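Chapter 4
Household Waste and Where It Goes

Most of what a home throws away weighs very little. Paper, thin cartons and drink bottles fill a bin long before they make it heavy, and a town that plans its collections by weight alone will send out too few trucks.
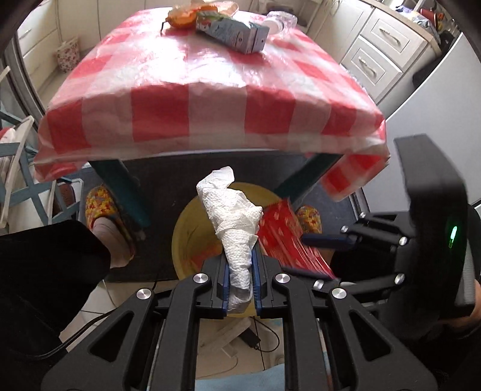
The town of Tilau learned this after 2000, when packaged food became common there. Its trucks were full by the third street, and the crews made extra trips to the transfer station. In April the council began to charge by volume.

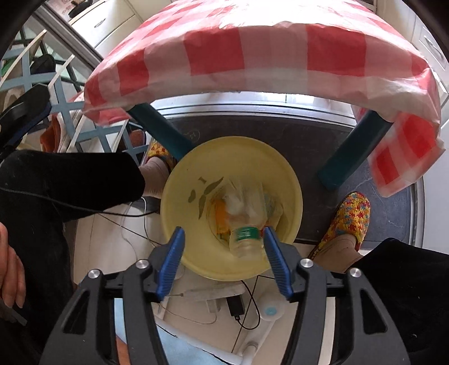

Hongmei Xiao argues that charging by volume mostly teaches people to crush things, and that the amount thrown away hardly changes. Sérgio Moreira found much the same in Tan, where bins got smaller and sacks got denser.

Section 4.1 defines weight, volume and density as they apply to waste. Section 4.2 compares three ways of charging for collection.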